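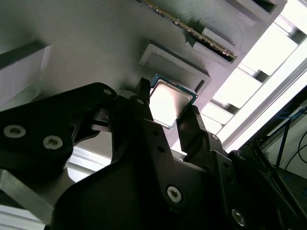
Ticket 2510 – Midow fingers drop the CPU on tilt
Status: open, again
Component: gripper / fingertips

Saturday, second try. Swapped the Granadis jaws for the Midow pair, same arm, same Tundimo controller, grip force at 70. The Granadis set managed 196 picks before it got moody. The Midow set managed 4.

Tried so far: re-zeroed the fingers, slowed the approach, reloaded the Simões profile, glared at it.
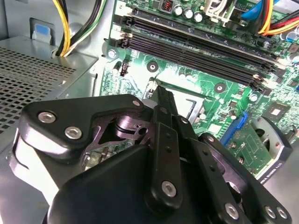
Socket approach is the other half of the problem. The path clears the memory slots on paper, and I'd like paper to come and run the arm. Offset looks like some 2 mm at the tip – could be the mount, could be me.

Next: put the old jaws back, same path, same force. If it still drifts, I'm blaming the controller and reassigning this.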